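## 4. Setting up forecast alerts

The Lingate station can send a message when the local forecast or its own readings pass a limit you choose. Alerts are off when the station leaves the factory. You need a working Wi-Fi connection (section 3) before you start.

1. Press and hold **MENU** for 3 seconds.
2. Scroll to **Alerts** and press **OK**.
3. Enter your ZIP code. If the display shows *No zone*, enter the code of the next nearest town.
4. Choose an alert type: **Frost**, **Wind**, **Heavy rain** or **Pressure drop**.
5. Set the limit with the arrow keys. The factory setting for Wind is 44 mph.
6. Press **OK** to save. The bell icon stays lit.

Repeat steps 4 to 6 for each alert type you want.
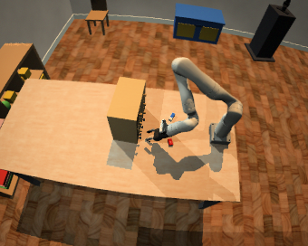 *Table and narrow chest of drawers.*

**Note:** Frost alerts use the outdoor sensor, and the other three use both the sensor and the forecast feed. If the sensor battery is low, Frost alerts stop and the bell icon flashes.

### 4.1 Altitude

Pressure alerts are not reliable until altitude is set. Go to **Setup > Altitude** and enter your height above sea level in feet — for example, 528. Readings settle overnight. Do not reset the station during this time or the pressure history is lost.

### 4.2 Alert log

The station keeps the last 2,098 entries. When the log is full, the oldest entries are written over. To save a copy, go to **Log > Export** before changing the batteries.

**Caution:** Do not depend on this station as your only source of severe weather warnings. Messages can be late if your network is down.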